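Kinido recherche des opératrices et opérateurs de téléopération (démonstrations de tâches ménagères)

Publié le 11 septembre 2018
Lieu : appartement d'essai de Stenside
Contrat : durée déterminée, 30 heures par semaine, renouvelable

Kinido est une petite entreprise qui développe des méthodes d'apprentissage pour les robots humanoïdes. Notre projet Prirnard concerne le travail avec le linge de maison : faire un lit, tendre un drap, remettre une couette en place, plier des serviettes. Ces gestes sont faciles à montrer et très difficiles à programmer à la main. Nous avons donc besoin de personnes patientes, qui guident le robot et produisent avec lui des exemples de bonne qualité.

Vos tâches

Vous portez un casque et des gants de commande, et vous exécutez la tâche à travers le corps du robot. Chaque démonstration est enregistrée par la caméra de tête et par les caméras des poignets. Après chaque série, vous relisez les enregistrements, vous notez le début et la fin de chaque geste, et vous écartez les essais qui ne sont pas utilisables. Un essai raté mais bien annoté est conservé dans un dossier séparé, car il nous sert aussi.

Pour la campagne actuelle, nous souhaitons réunir 240 démonstrations complètes de la tâche « lit ». Une séance dure 20 minutes au maximum, ensuite la pause est obligatoire. Vous travaillez toujours à deux : une personne commande, l'autre surveille le robot et garde la main près de l'arrêt d'urgence. Les rôles sont échangés à chaque séance.
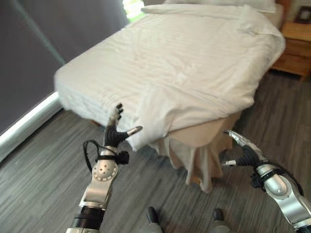
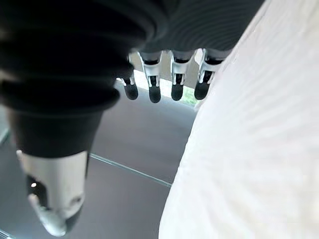 Tâche « lit » : vue depuis la tête, puis vue d'une caméra de poignet.

La difficulté principale est la prise du tissu. L'opérateur ne sent pas l'épaisseur de l'étoffe sous ses doigts, il doit la juger par les yeux. Il faut généralement quelques jours pour s'habituer, et nous ne demandons aucun rendement pendant cette période. La formation est payée comme le reste du travail.

Votre profil

Aucun diplôme technique n'est exigé. Nous apprécions beaucoup les candidatures de personnes qui ont travaillé en hôtellerie, en blanchisserie ou dans l'aide à domicile – vous connaissez ces gestes mieux que nos ingénieurs. Il est nécessaire de pouvoir rester debout pendant une séance, de supporter le port d'un casque et de lire des consignes en français. Les gauchers sont les bienvenus, les gants existent pour les deux mains et en plusieurs tailles.

Si vous êtes sujet au mal des transports, merci de nous le signaler avant l'essai. Ce n'est pas un motif de refus, nous pouvons vous proposer un poste d'annotation seule.

Données personnelles

Les mouvements de vos mains et de votre tête sont enregistrés sous un numéro, sans votre nom. Votre voix n'est pas conservée. Les fichiers sont partagés uniquement avec notre partenaire Goel, qui entraîne les modèles.

Pour postuler

Envoyez un court message de présentation et vos disponibilités à Umesh Bhatt, responsable de la collecte, par le formulaire de contact du site. Un CV est utile – mais il n'est pas indispensable. Les personnes retenues seront invitées à un essai rémunéré de 2 heures à Stenside. Les contrats commencent en janvier.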